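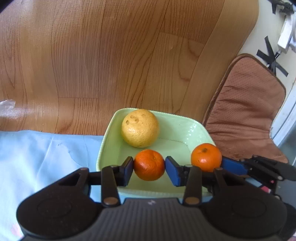

*3 min read*

**Score walking** is a form of participatory performance in which a written or drawn set of instructions, called a score, directs one or more people through an outdoor place. The score may set a route, a pace, a duration, a task to repeat, or a way of paying attention. The walk carried out under these instructions is treated as the work, and any notes, recordings or maps made along the way are treated as documents of it.

The term is used mostly in dance, live art and practice-based research. It overlaps with audio walks and guided tours but is usually kept apart from both. An audio walk depends on a recorded voice heard in step with the route, and a guided tour passes on facts about a place. A walking score can be carried out in silence, and many contain no information about the site at all.

## Structure of a score

Most scores are short enough to fit on a card or a folded sheet. They are commonly divided into a start condition, a body of instructions, and a stop condition. The start condition may be a place, a time of day or an event, such as the turn of the tide. The stop condition is often left to the walker.

Instructions are usually classed as closed or open. A closed instruction names an action that can be checked by an observer, for example "turn left at each bridge." An open instruction asks for a judgment, for example "stay until the sound changes." Scores that use only closed instructions tend to produce similar walks each time. Scores that mix the two produce wider variation, and comparison between walks becomes harder.

Some scores also include a carrying instruction, under which the walker transports an object, a container of water or a length of rope from start to finish. The load changes the walker's speed and balance and is generally chosen for that purpose.

## The Duvport series

The Duvport series is a group of 48 scores written for the harbor, mud flats and sea wall at Duvport. Each score is printed on a separate card, and the cards have no fixed order. The series was later adapted for the river town of Ploltton, where instructions tied to the tide were rewritten to refer to lock gates and water level marks.

The adapted set was tested over one summer, starting in June. A total of 351 walks were logged, of which 266 were completed under the stop condition given on the card. The remainder were ended early or had no stop recorded. The log sheets did not ask for a reason, and the difference between the two groups has not been studied further.

## Notation

Written English is the most common format. Drawn systems are also in use. The Satti system places symbols for pace and direction along a single horizontal line, with rests shown as gaps. It does not show location, so a Satti score can be moved to a new site without being redrawn. The Vondska system begins from a site plan and marks actions directly on it. A Vondska score is bound to one place and has to be revised if a path is closed or moved.

Mixed formats usually pair a Satti line with a short paragraph of text. Printed examples differ in whether the text or the line has priority where they conflict.

## Documentation

Practice varies on what should be kept. Common records include:

- the score itself, with its version number
- a log sheet giving start time, stop time and weather
- a route trace, drawn from memory or taken from a positioning device
- written or spoken comments from walkers

Route traces drawn from memory are less accurate in distance but are often preferred in movement research, where the walker's sense of the route is part of what is being examined. Large archives of sound or video are difficult to store and are rarely consulted in full.

## Criticism

Writers on access have noted that many scores assume a walker who can cross uneven ground without aid. Later versions of the Duvport cards replaced "walk" with "travel" and added a surface note to each card.

A second objection concerns authorship. Where an open score leaves most decisions to the walker, it is disputed whether the writer of the card or the person carrying it out should be credited with the work. Publishers generally credit the writer.

## See also

- Event score
- Site-specific dance
- Soundwalk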